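Skekine 2
Wrist-Camera Perception and Grasp Planning for Cloth

Irkenby > Software > Perception > Skekine 2

Part no. SKE-63
License: per arm, perpetual
Price: $1780
Availability: download, license key by email

Overview
Skekine 2 takes the stream from a wide-angle camera mounted on the wrist or gripper and returns a cloth mask, a set of fold edges and a ranked list of grasp candidates. It runs next to the arm controller and doesn't replace it. Motion commands still go through your own driver, and all joint and force limits set there stay in effect.

The software works on the circular fisheye image directly. Earlier releases flattened the image first, which threw away the outer part of the view and smeared thin folds near the rim. Version 2 keeps the full circle and carries the lens model through to the planner, so a grasp point picked close to the edge is given in the same units and with the same error estimate as one picked in the middle. 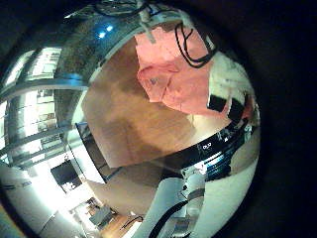 Fisheye wrist input. Pink cloth at upper center, black cable over its right half, white arm at lower right.

Cloth mask
The mask is computed on every frame, up to 40 frames per second. Cables, pads and parts of the arm that overlap the cloth are labeled separately and left out of the candidate search. If a cable crosses the cloth, the mask is split along it, and the two parts are joined again only when the fold map supports it. This can be turned off (mask.join = off) for cells where cables are routed away from the work area.

Color is a weak cue in the model. Plain cloth on a surface of similar tone will still be found, but expect lower scores and set mask.min_score to match. Strong glare on polished surfaces is marked as unknown and is not counted as background.

Self mask
The arm and gripper are masked from the joint state and the loaded model. You need a URDF of the arm and a mesh for each finger. Pads should be modeled as separate links. If they are part of the finger mesh, the contact check has no pad surface to work with and will report contact as unknown.

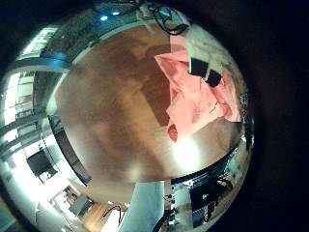 Two black pads on the cloth, upper finger. Second finger at bottom center.

Contact check
The contact check compares pad position with the cloth mask and the fold map. It reports one of four states for each pad: clear, near, on cloth, unknown. The state comes from the image and joint data only. It doesn't measure grip force and should not be used to confirm a grasp on its own. Wire a force or current signal to the contact.aux input if your process needs confirmation.

Planner
Grasp candidates are ranked by reach, fold direction and distance from the nearest edge of the cloth. Each weight can be changed at run time. The planner can also hold a candidate across frames, so the target doesn't jump between two folds with nearly equal scores. Hold time is set in frames, default 5.

Planned approaches are checked against the support surface. The surface can be entered as a plane or estimated from the view. Enter it by hand if you know it. The estimate is good enough for open work surfaces and less so when the camera is tilted far from the surface normal, where the edge of the panel may be all there is to fit.
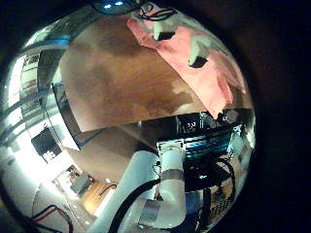

Tilt limits are set with view.max_tilt. Past the limit, the planner keeps the last valid surface and raises a stale flag on the output. The flag clears on the first frame inside the limit. Moving the arm on a stale surface is allowed by default, which some users will want to change.

Tools included
Lens calibration, using a printed board (PDF supplied)
Hand-eye calibration
Log viewer with mask, fold and candidate overlays
Replay tool for running a new parameter set against old logs
Command-line export to PNG and CSV

Logs from version 1 open in the viewer. They can't be replayed, as they hold only the flattened image.

Interfaces
ROS 2 topics and services
C++ and Python client libraries
Plain TCP output, one JSON record per frame

Requirements
Linux, 64-bit
16 GB memory
GPU with 8 GB memory for full frame rate; CPU-only mode is supported at a reduced rate
Global shutter camera preferred

Known limits
Sheer and mesh fabrics are not supported. Stacked cloths of the same color are returned as a single item unless the Ivanov layer module is installed (sold separately). Lens calibration must be repeated after any change of focus.

Related items
Ivanov layer module for Skekine 2
Hamell finger and pad mesh pack
Support renewal, one year

Support
The first year of updates is included. Send questions on calibration and driver setup to Toshio Ikeda, Irkenby applications desk, with a log file and your URDF attached. The next maintenance release is planned for October and adds per-pad hold settings.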